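How to Clean and Oil a Wooden Cutting Board

A dry board soaks up stains and smells. Oiling takes a few minutes, plus a night of waiting.

Wash both sides with dish soap and warm water, rinse, and stand the board on its edge until it is fully dry. Never soak it. For onion or garlic smells, rub in coarse salt with half a lemon before you wash. 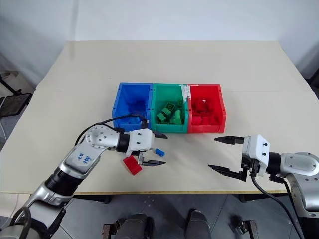

Raw meat needs its own board. Concetta Costa, who taught me to cook, kept 2 boards and still mixed them up. Color fixes that - sort them the way the blue, green and red bricks are sorted, each in the bin of its own color. I put a dot of red paint on the handle of my meat board and green on the one for vegetables.

Pour a spoonful of food-grade mineral oil on the dry board and spread it with a paper towel, edges too. Leave it overnight and wipe off what's left. Skip olive oil - it goes rancid.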